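Desk drawer contents: what stays within reach?

Weston Small Workshop Board > Storage and Layout

pullonum_bench
Posted 2022-05-12
I'm reorganizing a shallow drawer under a light wooden table. Interior depth is 300 mm, and the front 15 mm is lost to the rail. The drawer gets opened for paper jobs and small repairs, mostly labels, battery covers and loose hinge screws. Current plan is one tray for cutting and gluing, one for drivers. Is there any argument for mixing them?

E. Hirvonen
Mix them. Sorting by type makes sense in a tool chest with 500 items in it. In a desk drawer, sort by frequency. Scissors, glue stick and one small screwdriver go in the front tray, everything else goes behind.

usosville_tom
Disagree. A driver stored with paper tools picks up glue residue on the shaft, and then the tip collects lint. I kept mine mixed until April and had to clean the tips with alcohol. Separate trays since then, no residue.

E. Hirvonen
That is a cap problem. If the glue stick is wound down and capped it leaves nothing behind. Wind it down fully before capping or the cap shears the top off the stick.

usosville_tom
In a shared drawer you can't rely on the cap. Three people use mine.

ahonen_k
Orientation matters more than grouping. Scissors go in with the loops toward you and the blades toward the back. Same for the driver, handle to the front. The glue stick can lie any way it fits.

pullonum_bench
Handle to the front works for the scissors. For the driver I would prefer to see the tip, so I know which size I'm picking up.

ahonen_k
If you own more than one, yes. For a single driver you already know the size. Tape on the handle also works if you add a second.

gridline
Before buying trays, lay everything out on the table in a row with gaps and leave it there for a few days. Whatever you haven't picked up goes to the back. I did this with over 300 items from a hall cabinet and it took most of a month, but a drawer is quick.

usosville_tom
Fine as a method. It still doesn't settle the residue question.

pullonum_bench
Did the row. Going with 2 trays, the front one mixed as Eero suggested, with a strip of card between the glue stick and the driver. If I find lint on the tip I will report back. Loops and handle toward the front.

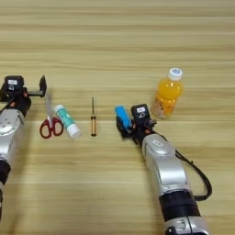 Scissors, glue stick and small screwdriver on the table, before the trays.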